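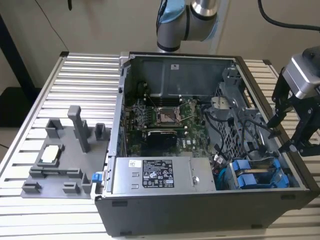
Aarti Dixit has been taking office computers apart for most of her working life, and she still starts with the same screw. "The side panel first, then I put the tower down flat and just look for a minute," she says. "People want to get their hands in right away. Look first."

She runs the refurbishing bench at Cindano, which buys retired desktops from schools and small offices and sells them on with a warranty. When she joined there were 2 people and a folding table. The shop now handles around 200 towers a month, most of them ten models or so that come back again and again.

We talked at the shop on a Tuesday morning, between deliveries. I asked her what she looks for when a case is open.

"Dust tells you where the machine lived," she said. "Under a desk on carpet, you get felt. A dental office, you get almost nothing. After that I look at the cables. If somebody has been in there before me, the cables are usually where you see it."

Her order of work depends on what the tower is for. For a plain resale she pulls the drives, wipes or destroys them, tests the memory and cleans the fans. The machines that take longer are the ones getting a different processor. Cindano does a fair number of those for a customer called Pravik, which wants matching specifications across every desk.

"The chip itself is the easy part of the job to describe and the easiest part to get wrong," Dixit said. "You lift the bracket, the old one comes out, the new one goes in. No pushing. It sits down under its own weight or it's turned the wrong way. If you push, you bend a pin in the socket, and then you've bought yourself a motherboard."

She doesn't like to see a processor put down on a bare bench. Chips wait in a tray with a recess cut for them, and the socket stays open for as short a time as possible. Old thermal paste comes off with alcohol and a lint-free cloth. She has tried most brands of new paste and says the differences are smaller than the arguments about them.

Power supplies are another matter. She won't open one, and she won't let anyone at the shop open one. "It gets tested as a box. If it fails, it goes to recycling as a box. I read the label, I check the rating against the graphics card, and that's all the business I have with it."

What she does admire is a case that was designed with repair in mind. She is fond of the business towers with colored drive carriers and latches, where blue plastic usually means a part you are supposed to touch. "Somebody sat down and thought about the person doing this job," she said. "A carrier slides out, you swap the drive, it slides back. With a cheap case I need 3 screwdrivers and a bandage."

I asked how many machines can't be saved. She thinks it is fewer than customers expect. Swollen capacitors, a cracked board, water - those go for parts. A noisy fan or a dead drive doesn't count as broken in her book.

She keeps the thumbscrews from every scrapped tower in a jar by the door. There were 40 jars' worth, she said, before her manager made her sell some.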